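FOR RELEASE IN MAY

Purnov opens its vanity corner, and I get to tell you all about it

Hi, I'm Gisela Huenchumán, and I run Purnov, the home goods and secondhand furniture business I started with a folding table and a borrowed van. My business partner Abelardo Sosa usually writes these releases, and his are shorter and have better grammar. This one is mine, so please bear with me.

The news first, for those of you on deadline. This May we're launching the Jokotura collection, a line of restored and new vanity mirrors, dressing tables and the small pretty things that go with them. We start with 292 pieces. Orders open at 9 in the morning, and the first 400 people who sign up for our mailing list get free delivery on anything from the collection. Repairs and refinishing for mirrors you already own start at the same time, through the workshop we share with Mader, the frame restorers.

Now the part I really want to talk about!

My grandmother had one mirror in her house that mattered. It hung in her bedroom over a little table, and the table held a brush, a dish of hairpins and a vase of fabric flowers that she washed in the sink every spring with dish soap. I asked her once why she didn't buy real ones. She said real ones make you sad by the weekend. I have been defending artificial flowers ever since, and I'll defend them in this press release too, because we are selling them by the bunch and I think they're lovely.

That mirror is the reason Jokotura exists. When she moved to a smaller place it went to a cousin, then to a garage, and by the time I caught up with it the frame had lost most of its trim on one side. Mader rebuilt the missing pieces from a mold of the other side. It took them four months (they had paying customers, which I was not) and when it came back I cried in their parking lot. Abelardo was there and he'll confirm it.

So when we sat down to plan a collection, I wanted ovals. I wanted frames with some ornament on them. A lot of mirrors for sale right now are plain circles with a thin black rim, and I own two of those myself, but a dressing table is a place where you're allowed a bit of fuss. Roses, curls, a touch of gold. Cream paint that has some warmth in it. You look at yourself in it every morning with your hair sticking up, and I think it helps if the thing around your face is being generous.
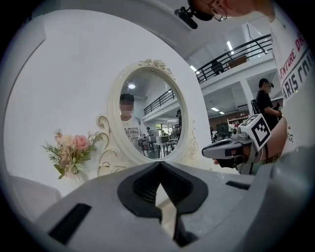

The oval mirror with its carved rose and scrollwork, and the flowers beside it. 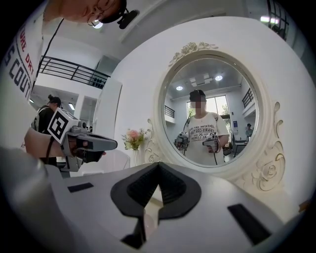

We did argue about the gold. Abelardo would have left every frame in a single color, and he had a point, since gold can go wrong very fast and a mirror can end up looking like a cake. Gaete, who supply our paints and waxes, sent over a box of sample pots and we spent two evenings putting tiny dabs on scrap molding and walking away from it and coming back. What we settled on is gold only where your hand would naturally catch on the carving. You get it on some of the curls and you leave the rest alone. If you don't want any, tell us when you order and we'll leave it off, no charge.

A few practical things people have already asked me.

Hanging. The bigger mirrors are heavier than they look, and I'd like you to use two hooks instead of one. Every mirror we sell ships with hooks, screws, a paper template for marking the wall and a note from me that says basically the same thing in bigger letters. For an ordinary dressing table, I sit down on the stool, look straight ahead, and make a pencil mark at eye level. The middle of the glass goes there. Then I ask the tallest person in the house to sit down and we have a talk about it.

Where to put it. A white wall is the easiest place to start, and a cream frame on a white wall is prettier than you'd expect – the little difference in color is what makes the carving show. Have a look at what the mirror will reflect, too. At home mine faced the laundry pile for most of a year before I moved it.

Flowers. Pale vase, lots of green, one bloom that's bigger than the others. Put it next to the mirror and a little forward so it doesn't disappear against the frame. I like blush and pink, and our bunches run that way, though there's a white one coming in the summer. Dust them with a hair dryer on the cool setting. For a real wash, do what my grandmother did.

Cleaning the glass. Spray the cloth, please, and never the mirror. Liquid creeps in under the edge and makes those black spots, and black spots are most of what Mader fixes.

The dressing tables come in two widths with a drawer in each, and seven finishes. We've kept them simple so the mirror can do the talking. There's also a stool, which was going to be an afterthought and is now the piece my own family keeps trying to take home.

About the repair service: send us two or three photos of your mirror, one of the whole thing and the others of the damage up close. Abelardo looks at every one himself and he'll tell you plainly if it isn't worth the money. Missing trim, loose backs, chipped paint and cloudy glass are all things we can usually help with. We have room for 500 repairs between now and the end of the year. If yours belonged to someone you loved, put that in the message. It won't move you up the line, but I read those and I like to know.

Prices and sizes for all 292 pieces go up on our site the evening before orders open. Members of the press who'd like to see the collection in person, borrow a mirror for a shoot or talk to either of us can write to the Purnov office and ask for me or Abelardo. Mornings are best. I make the coffee, and he'll bring out the sample pots if you let him.

Gisela Huenchumán
Co-owner, Purnov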